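**Givimance to bring automated toy sorting to its Plosard returns centre**

*Staff move to inspection and repair roles under agreement with Jomex; no positions to be cut*

PLOSARD — Givimance, which cleans, sorts and redistributes used children's toys to child care centres and toy libraries, announced today that it will introduce automated sorting at its Plosard returns centre in May. The system will be supplied by Jomex under a two-year agreement and will be operated by the centre's existing staff.

The Plosard centre employs 14 people on its sorting floor. Returned toys reach them in mixed tubs and are separated by hand before cleaning, a task that occupies the greater part of each shift. Under the new arrangement, five robotic stations will carry out the first separation. Employees will take responsibility for inspection, repair, the making up of sets and the supervision of the stations themselves.

"Our people have told us for years that the hardest part of the job is the reaching and the repetition," said Gyu-bin Kang, Director of Operations at Givimance. "They have also told us that the part they value is deciding whether a toy is fit to go back to a child. This program moves their hours from the first kind of work to the second."

**Changes to roles and rosters**

All 14 sorting positions will be retained at their present classification or higher. Two employees will be appointed as station leads following an internal selection process, with a corresponding adjustment in pay. Every member of the sorting team will receive 15 hours of paid training before the stations enter regular service, covering safe operation, fault reporting and the correction of sorting errors.

Rosters will be revised so that no employee spends more than two consecutive hours at a single post. The early shift, which now starts at 5 a.m. to clear the overnight tubs, will be discontinued once the stations are fully in service.

Employees will have the authority to stop any station at any time, and a stoppage will not be counted against individual or team performance. Data recorded by the stations will be used for maintenance and for improving sorting accuracy. It will not be used to monitor staff.

**Preparing the stations**

Sachdeva, the engineering firm retained to integrate the equipment, is carrying out bench work using small groups of items of differing shape and colour. Sorting staff advise on which combinations are difficult to separate and on how each item should be handled.

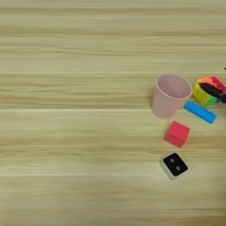
Items that a station cannot identify with sufficient confidence will be passed to an employee, whose decision will be final. Damaged pieces will also be directed to the repair bench, where staff will determine whether they can be restored or must be recycled.

Givimance will review the program with employee representatives after its first five months of service. The findings will be provided to all staff at the Plosard centre.

**About Givimance**

Givimance collects, cleans and redistributes used toys and play equipment for child care centres, toy libraries and community organizations.

**Media enquiries:** Communications Office, Givimance, Plosard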